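Metmont Approves Equipment Plan for Robotic Assembly Cells

PLALANCE - Metmont today announced that it has approved a two-year equipment plan for its Plalance assembly center. The plan provides for the purchase of 23 robotic cells for board-level work, along with grippers, spare parts and operator training.

The first 2 cells will be ordered in May from Bepari, which was selected after a review of competing bids. Sestavton will supply fixtures and practice boards. The remaining orders will be released in stages, each subject to a review of operating costs and floor space.

"We have budgeted for the full life of this equipment, including service and replacement parts," said Chaminda Ranasinghe, director of capital planning at Metmont. "Our plant managers asked for a schedule they could plan around - this gives them one."
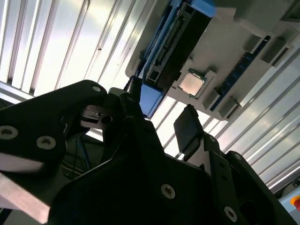 Under the plan, training will be offered to all 145 employees at the center before the second group of cells is ordered. Metmont has set aside 2,574 hours of paid time for this purpose.

Service contracts will be bid separately. Suppliers wishing to receive the bid documents should write to the Metmont purchasing office in Plalance by the end of June.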